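4.2 Soft things, awkward things, and the lid

We had expected, when we first sat down with the packing diaries, that most of what people wrote would concern clothes. Clothes fill most of a suitcase, after all, and they are what the advice books talk about. What we found instead was page after page about the few hard or stringy objects that have to travel among the clothes, and about the moment when the lid comes down and somebody discovers how well the two sorts of thing have settled together. In this section we take the hard-shell suitcase on wheels (Figure 3) and follow it through the diaries, beginning with the soft things and working our way toward the cords.
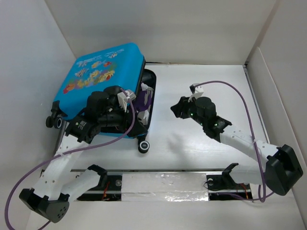
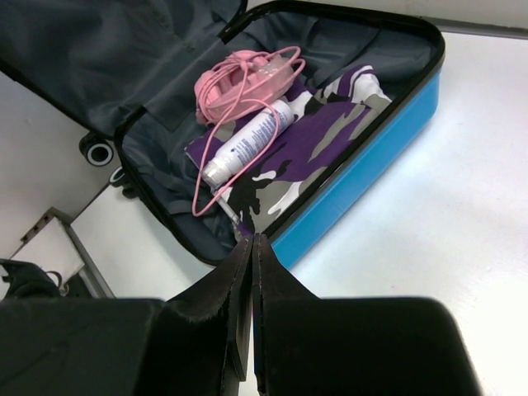
Figure 3. Blue hard-shell suitcase on a white surface. First view: lid partly raised over purple, white and light gray fabric. Second view: lid folded back, with pink headphones and a white bottle in the main compartment.

Soft things are forgiving, and our diarists knew it. Of the 37 households that kept a diary for us in Endlow, nearly all put the clothing in first, and a good many described it in words we would ordinarily use for bedding or for cushions. One mother wrote that she "makes a nest" and then "lays the troublesome things in it." A grandfather, who packed every August for a week at the lake and had strong feelings about how it should be done, told us that a sweater is worth two boxes, meaning (as he explained over a second cup of coffee) that a sweater will go wherever it is pushed and stay there until it is wanted. We came to call this use of clothing "bedding," and we keep the word here even though it made one of our readers think of sheets.

Bedding has a cost, and the diaries are frank about it. A shirt that has spent a day wedged against the rim of a case comes out looking like a shirt that has spent a day wedged against the rim of a case. Families differed a great deal in how much they minded. The ones who minded most tended to keep a second layer of folded clothing on top, out of reach of anything with a corner, and to use up the older and softer items below. The ones who minded least had usually given up ironing some years before and were quite cheerful on the subject.

The awkward things took more thought. In the coding stage, Teresa Madigan and Philomena Mac Suibhne read the diaries separately and then met to compare their lists, and although they disagreed over umbrellas and never fully made peace about shoes, they agreed at once about bottles and about anything with a cord. A bottle is a plain enough shape, but it rolls, and it has a top that might open. Diarists liked to lay it down along something that would hold it still, and several wrote that they would press a thumb against the cap one last time before closing the case, even when they had already tightened it. We recognized the gesture. At least two of the authors do the same.

Corded things are a different kind of trouble, and headphones were the item mentioned most warmly and most wearily. They are partly hard and partly loose. The ear pieces want room, the band does not fold as far as one would like, and the cord goes wherever it pleases. Winding the cord around the rest was by far the most common remedy, and people wound in very individual ways: some neatly in a figure eight, others around and around until the cord ran out, with a tuck or a knot to finish. A bundle wound in the second manner travels well enough. Its drawback appears at the other end of the journey, when a tired child wants to listen to something and a parent is handed the whole bundle to undo. One father kept a running note of how long this took him and stopped, he said, when he reached 20 minutes, which included a break to look for his glasses.

A loop that slips free of the bundle deserves a paragraph to itself. It will lie across whatever is underneath, and when the lower item is lifted out, the upper one comes with it, or halfway with it. Diarists often described this as the suitcase "holding on" to things. We asked about it in the follow-up visits, and most people had never thought of it as a packing problem at all. They thought of it as an unpacking problem, one belonging to a later day and possibly to another member of the household. Relu Stoica, who carried out the visits, noted in his field book that the person who packs and the person who unpacks may have quite different opinions of the same suitcase, and that he had learned to ask each of them separately and, where he could, in different rooms.

Then comes the lid. In a hard-shell case the lid has a shape of its own and will not bulge to oblige anyone, so a load that stands too high along one side shows itself plainly as the two edges come together. People seldom closed the lid in one motion. They brought it partway, looked in at the side, reached under and pushed something down, and tried again. We had not thought to include a line for this in the first version of the diary sheet and are grateful to the household that wrote it up the margin. In the second version we gave it a box, and the box filled up nicely. A sleeve or hem near the zipper was the usual cause of a second try, and a soft item bunched against the rim was the next.

A word about linings, which came up more often than we would have guessed. Where the fabric lining hung in folds, small things found their way behind or between the folds and were reported missing, sometimes for a whole vacation. Earplugs, a hair clip, a spare key and a much-mourned eraser in the shape of a frog all turned up in this way. Diarists who had been caught out before would smooth the lining with the flat of the hand before putting anything in, and would do it again once the case was empty.

Differences between adults' and children's packing are taken up in Section 4.3, where we also return to the question of who decides that a suitcase is full. For the present section it is enough to record that the children in our households packed the corded item last and on top in almost every diary, and wanted it back before the car had left the street.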